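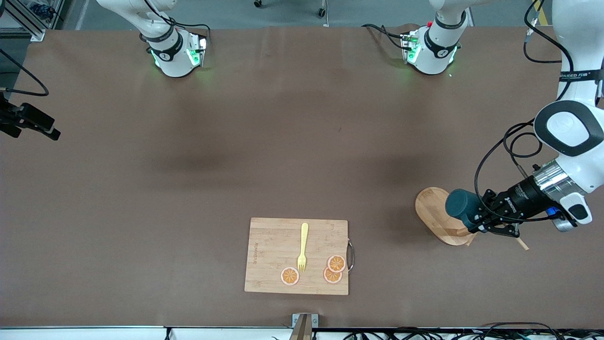
How often should you oil a wooden chopping board? Once a month is plenty for most kitchens, and a brand new board likes a little extra in its first few weeks.

I do mine in the evening, when the washing-up is finished and the board can be left in peace until breakfast (standing on its edge, please, so the air gets to both sides). Pour on a spoonful of food-grade mineral oil, rub it along the grain with an old cotton hanky and don't forget the ends, which are always the thirstiest bit! After 14 hours or so I wipe off whatever is left. Olive oil will do in a pinch, but it goes sticky and smells dreadful by July.

If onions linger, scrub with half a lemon and coarse salt, then rinse and dry it well before you oil.

Reading time: 2 minutes

Related tips
Getting tea stains out of mugs
Sharpening a bread knife
Storing baking trays upright

Contact | © Latport Home Tips | Back to top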